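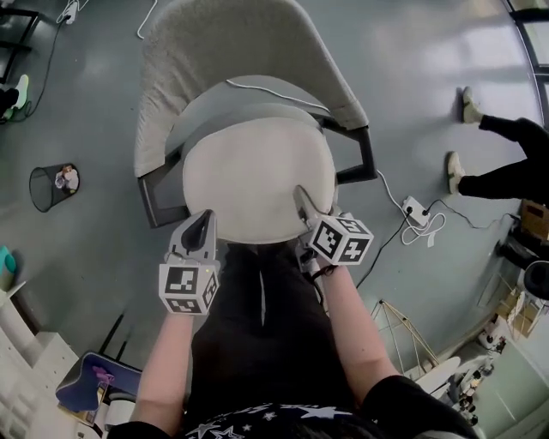
Gripper pose jumps when cube faces swap
Forum: Perception and calibration

kghoneim
Tracking hand-held grippers from the head camera, one fiducial cube per wrist. Pose is solved per frame from whatever faces are visible. When a second face tilts into view the gripper pose steps by 5 mm, then steps back when it leaves. Both cubes do it. Intrinsics were redone in January. Is this a solver problem or a cube problem?

c_phuthong
Cube problem. You're using the nominal face transforms from the drawing. Printed markers are never centred that well. Calibrate each cube as a rigid body: collect 1,000 frames with two or more faces visible, then bundle adjust the face poses.

efua.adjei
I disagree that it's only the cube. With one face nearly square to the camera you get the planar ambiguity, and the solver can flip between two solutions. Log the reprojection error for both before you touch the geometry.

c_phuthong
A flip shows up as a big rotation. She's reporting a small step in translation.

efua.adjei
Depends how far the fingertip is from the cube. A few degrees at the wrist moves the tip plenty. Which point are you plotting?

kghoneim
Fingertip. I'll plot the cube origin as well.

s_abdelhamid
Whatever the cause, solve all visible corners jointly, not per face and averaged. Vondik averages by default unless you changed it.

kghoneim
It was averaging. Joint solve is on now and the step at the cube origin is down to 1 mm. Fingertip is still worse than that. Running the face calibration tonight on the left cube first.

efua.adjei
Post the residuals per face when you have them.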